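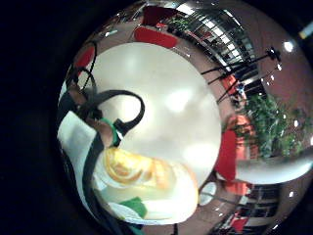
Community Help > Travel and Places > Ghost Walks and Old Towns > Grulness

Is the evening ghost walk in Grulness worth doing if you've already read up on the town?

We've got one night there in December and the choice is the Traltell Walk or sitting in the pub. I've read two books on the place, so I know about the drowned bell, the grey lady at the customs house and the business with the miller's boots. My partner has read nothing and startles easily. Is there enough in it for both of us, and is any of it true? Also, do they let you inside anywhere or is it two hours of standing in a car park being told what used to be there?

Accepted answer

It's worth it for the way in to the old rope cellars, which you can't see otherwise, and less so for the stories, most of which you'll know. The walk starts at the harbour steps, goes up Chandler's Lane, stops for far too long outside the customs house and ends in the cellars. You get some 10 minutes down there. The rest is outdoors, and one stop really is a car park, where the assembly rooms used to be.

As for truth, the cellars are real and old and the miller did exist. He's in the parish register, dying in bed at a good age, with no mention of boots. The grey lady doesn't turn up in anything printed before the railway arrived with people who wanted to buy postcards of her. I did the walk with my sister-in-law and the guide was quite open about this when asked, though you could tell he'd have preferred not to be asked in front of everyone.

Your partner will be fine. There is one man in a cloak who comes out of a doorway on Chandler's Lane, and you can hear him coughing well before you get there.

Book ahead for December. They only run it 3 nights a week out of season and the cellars have a limit on numbers. Wear proper shoes, the lane is all cobbles and it slopes.

Second answer

Went and it was raining. Guide good. Cellars shut because of the tide so check that before you pay, they do not give the money back, they give you a voucher for the Zoubi tearoom which closes at 4. The walk starts after that.

Third answer

I'd put in a word for going round on your own if you've done the reading. The town trail leaflet is free from the library and covers nearly all the same ground, minus the cloak. Start at the top by the church instead of the harbour and you walk downhill the whole way, which the paid walk for some reason doesn't.

Two things the guides tend to skip. One is the Flimow almshouses, round the back of the church, where the residents complained in writing for years about knocking in the walls. The letters are in the local history room at the library – the polite ones first, then the others. The trustees' reply was that it was the pipes. There were no pipes for another couple of generations. The other is the drowned bell, which is supposed to ring for anyone about to lose money. I've stood on that quay plenty of times and heard only the halyards, and I've lost money regardless.

I disagree with the answer above about the grey lady, by the way. There's a ballad that mentions a woman in grey at the customs house and it's a good deal older than the railway, though I admit she's alive in it and mainly selling fish.

If you do go for the paid one, the pub is still open when it finishes.

Posted 13 May 2026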